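Trained Sensory Panelists (part-time), Crackers and Crispbread
Brilska Food Testing
Location: Vakine Building, Room 207
Reports to: Karla Zamudio, Panel Lead
Type: Part-time, hourly, mornings
Start: May

Brilska is recruiting panelists for its descriptive panel on dry baked goods. The panel evaluates texture, flavor and aroma in crackers, crispbread and rusks, mostly for shelf-life and reformulation work. The main program for the coming term is Petek, a line of rye and wheat crackers now being tested with reduced salt and two alternative fats. No background in food science is required. Selection is by screening test.

This is a descriptive panel, not a consumer panel. Panelists are not asked whether they like a sample. They score the intensity of defined attributes on a line scale, individually and without discussion, after training on reference samples. Applicants looking for occasional paid tastings should apply to the consumer list instead, using the form at the front desk.

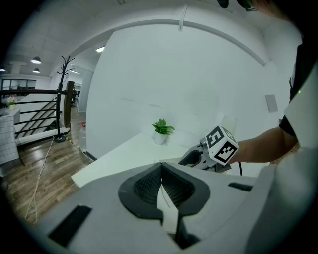 Sessions run from 9:00 a.m. to 11:30 a.m. Each session covers up to 7 samples, presented one at a time under three-digit codes, with a timed break between samples. Warm-up samples are served first and do not count toward the results. Scores are entered on a tablet in Jenon, our data collection software. Training in Jenon takes one session.

Duties

Evaluate samples for the attributes on the current ballot. The cracker ballot includes first-bite hardness, fracturability, crispness, particle size after chewing, tooth packing, toasted grain aroma, saltiness, bitterness, and oxidized oil (described in training as "old nuts" or "cardboard").
Take part in vocabulary sessions when a new product category is added.
Complete duplicate evaluations. Every sample is scored at least twice on different mornings, and agreement between the two scores is tracked.
Attend a recalibration session at the start of each project.
Rinse and expectorate according to the protocol. Swallowing is optional for all samples.

Panelists do not prepare samples, wash up or move stock. These tasks are done by the kitchen technicians, who know the sample codes. Panelists may not enter the preparation kitchen during a session.

Training

Training lasts 5 weeks and is paid at the full hourly rate. The first part covers basic tastes in water at low concentrations, odor recognition and use of the scale. The second part covers texture, using commercial reference foods cut to fixed dimensions. Trainees then score a practice set of crackers stored at different humidities. Repeatability and discrimination are calculated from the practice set, and trainees who do not meet the limits are released with pay for all hours attended.

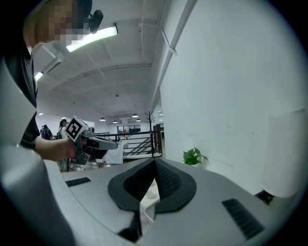
Hand-held gripper with marker cube on top, Vakine Building.

Requirements

Age 18 or over.
Available at least three mornings a week through the end of the project.
Able to read and write English well enough to use written attribute definitions.
No allergy or intolerance to wheat, rye, barley, oats, sesame, milk or soy. Anyone with a celiac diagnosis cannot be accepted for this panel.
No current condition affecting smell or taste. Temporary congestion should be reported on the day, and the panelist will be excused from that session.
Natural teeth or stable dental work sufficient to bite and chew hard crackers. Applicants with active orthodontic treatment should wait until it is finished.
Not employed by a bakery, snack manufacturer or flavor supplier, and not living with someone who is.

Smokers may apply. The screening test is the same for all applicants, and smokers on the panel must not smoke for one hour before a session.

Conditions on session days

No food, coffee, gum or mints for one hour before the session. Water is fine. No perfume, scented lotion, aftershave or strongly scented hair products. Lipstick and lip balm must be removed. Phones go in the lockers outside Room 207. Late arrivals cannot be admitted once the warm-up sample has been served, and the missed session is unpaid.

Screening

Screening takes two visits. At the first, applicants complete a short questionnaire, a matching test for the basic tastes and a series of triangle tests, in which two samples are the same and one is different. At the second, they rank crackers by hardness and describe a set of odors in their own words. There are no trick samples. Results are sent by email within a week of the second visit. Applicants who do not pass may try again after six months.

Pay

Panelists are paid hourly, twice a month, including breaks and training. A completion payment of $1,000 is made to panelists who attend at least 90 percent of scheduled sessions over the full project. Absences reported by 8:00 a.m. for illness are not counted against this total. Parking is free in the rear lot.

How to apply

Pick up an application at the front desk or request one by email. Include your available mornings and a full list of food allergies. A resume is not needed. Questions about the ballot, the training or the health requirements go to Karla Zamudio. Questions about pay go to the Brilska office.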